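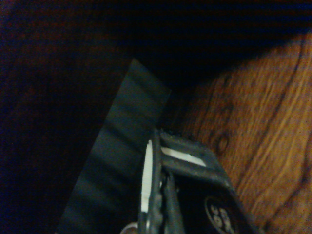
Is the Hamdan gripper kit worth 600 dollars? For most small shops, I don't think so.

1/ Druvisside sells it as "ready in an afternoon." My afternoon ended at 11 pm with the manual still open.

2/ They quote 296 picks an hour. On whose parts? The spec sheet doesn't say. I've asked twice.

3/ Replacement finger pads are 100 a set. Funny how that's missing from the product page.

4/ Zamier's kit is next. Dalia Mansour swears by it, but she got hers free, so we'll see.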